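Jailson Brandão wrote on Aug 11, 2025:
> Has anyone here run the Figueiredo controller against the older
> Zarnina one on the same route? I'm trying to choose before we
> commit to either for the pavement rover. Mostly worried about
> kerbs. Also, did you ever settle on a camera height? Ours is
> bolted up on the mast and I'm starting to think it's too high.

Hi Jailson, hi all,

Yes! I've spent far too many evenings on exactly this, so you get the long answer (sorry, put the kettle on).

Everything so far is in the simulator. I used the street corner world, the one with the big stone plaza and the maroon awnings, and let both controllers have a go with the same rover model, same wheels, same everything. The rover starts by the crossing, has to get up onto the paving, find its way between the bollards and end up somewhere near the mailbox. I gave each controller 900 seconds before I called it a fail, which is generous, and Zarnina still managed to use up the lot on 3 of its runs.

The crossing end, where all the trouble is: 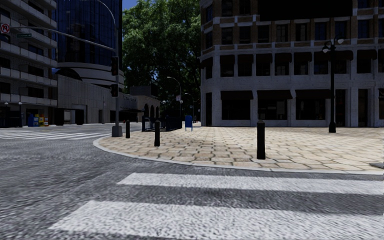

1. The controllers

Zarnina is lovely on open ground, really smooth, but it dithers at that curved kerb. It creeps up, changes its mind, backs off, creeps up again... I could watch it do that all night (I have). Figueiredo takes the kerb in one go but then turns a bit sharply for my liking, and with the first set of gains it clipped a bollard so often I began taking it personally. Dropping the turn gain sorted most of that out. I'd start lower than the manual suggests and work up.

Update rate made less difference than I'd expected. I ran both at 1000 Hz and then at a much lower rate and could hardly tell the logs apart on the flat. On the kerb the lower rate is worse, but only with Zarnina.

2. The cameras

I tried the Nusdale camera model low on the chassis and then up on the mast. The mast sees over more, obviously, but the low one gave me better kerb edges, because the kerb takes up more of the view when you're close to it. Once you're on the plaza that stops mattering and it's all about the bollards. They're black, and so are the lamp post and the railing further back, and my detector was very keen to call all of them the same thing. I ended up masking the far stuff by depth, which is crude but works.
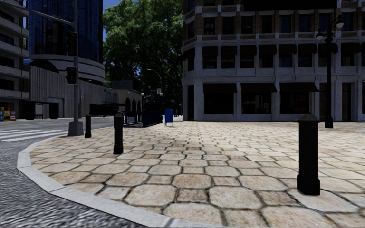
Plaza with the kerb on the left and the biggest bollard close by on the right

The paving caused me grief too. All those joints between the slabs show up as lovely strong edges, and the visual odometry grabs hold of them and then swaps one slab for its neighbour. You get a little sideways jump in the position, the controller tries to correct for it, and off you go wobbling. Has anyone found a decent fix? I turned the feature count down and it helped a bit. Huvutdale wrote to the list in June about using the building corners instead, which I keep meaning to try, as there's a great big brick and stone one right there.
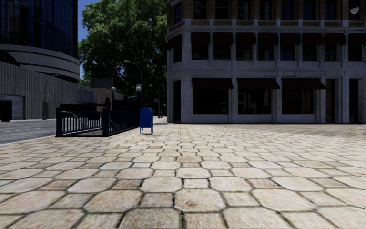
The last stretch: mailbox, railing and the corner building in shade

One thing to watch at this end. The railing goes round what looks like a stairway opening, so do put a keep-out zone there before you let anything loose. I hadn't, on run 7, and the rover went straight through the bars (collision mesh switched off, my own fault) and I lost the whole log.

So if it were me I'd go for Figueiredo with the turn gain down and the camera low. I haven't touched real hardware with it yet though, so please do shout if you get there first! Happy to send my config files if they're any use, just say which version of the simulator you're on because the format changed.

Cheers for asking, it made me finally write this lot down.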